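The chore question

Every few months a company promises to take the dishes off my hands. This time it was Brivarar, which makes the software, and Plevine, which makes the arms, and the promise came with an invitation to watch a humanoid tidy up. I went. I still do my own dishes.

The task on the day I visited was a piece of fruit and a plate. If that sounds small, it is, and the people in the room knew it. A household chore is a long string of small moves, they told me, and you have to get one move right before you can string any together. Fair enough. But the brochure had a family on the cover, and they were all sitting down.

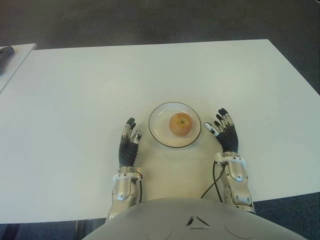
I asked how many tries it takes to teach a move like this one. Roughly 1000, I was told, each with a person guiding the arms. Change the dish or the lighting and some of that work has to be done over. My nephew learned to clear the table in an evening, under protest, and he can do it in anybody's house.

Brivarar calls its system Emby. It's meant to take what it has learned on one object and carry it over to the next, so that a robot that can handle fruit will one day handle a wet mug or a dropped sock. I'd like that to be true. I've heard the same claim about a robot lawnmower that spent most of last April stuck under my neighbour's hedge.

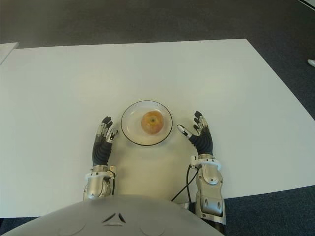
Kitchens are where these claims usually come unstuck. Mine has a bench buried under mail, a drawer that sticks and a dog who believes anything near the floor is hers. Compare that with a demonstration table, where a single apple sits on a clear plate with a hand standing ready on either side and nothing else within reach. I don't blame the engineers for starting simple. I do blame whoever decided this was the stage to start taking names for a waiting list.

The shop floor is a better bet, and some firms have worked that out. Yusuf, a small packing outfit that puts together gift hampers, tried a pair of arms on one of its lines for 9 weeks. Their floor manager gave me the numbers without much prompting. A good packer there fills 280 hampers in a shift. The arms never got close, and they needed two people nearby to straighten things up when a pear rolled or a ribbon snagged. The trial ended and the packers stayed.

What the arms did do well was the dull part, moving the same box from the same spot all day – no sore shoulders, no smoko. The manager said he'd have them back for that if the price dropped. He also said he wouldn't let them near the pears.

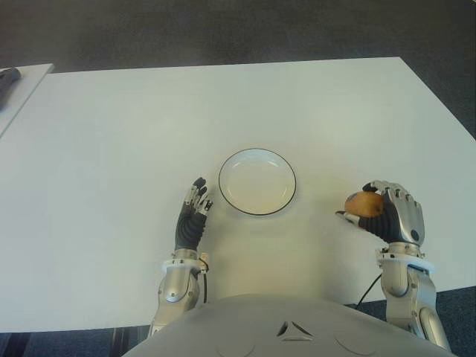

Price is the other thing that gets skipped over at these events. I asked three times what a household would pay and got three versions of “it's early days”. I asked who comes out when a finger stops working, and how long you wait. There was talk of a service plan. Anyone who has waited at home for a dishwasher repair will know how much comfort to take from that.

There are people for whom even a slow, fussy robot would be worth having. If you can't grip a plate any more, you won't care that somebody else can do it faster. I'd have liked to hear more about them and less about freeing up busy parents. But those are also the people who can least afford a machine that drops things, and I couldn't get a straight answer on how often that happens.

Brivarar says it will show Emby in a real kitchen next. I've asked to come along, and I've offered mine, mail and dog included. So far they haven't taken me up on it.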